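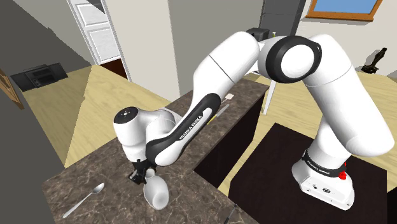 I'll go in to bat for the messy example. At Clokard we recorded 198 simulated kitchen runs in April, and my favourite 32 all have a mug on its side. An upright mug is easy - grab the rim and go. A tipped one makes the arm think about its wrist, and that's where the learning happens!

So please, knock things over. Leave a spoon lying about. I'd happily swap 50 tidy demos for 19 awkward ones, and I'd colour every bench differently too.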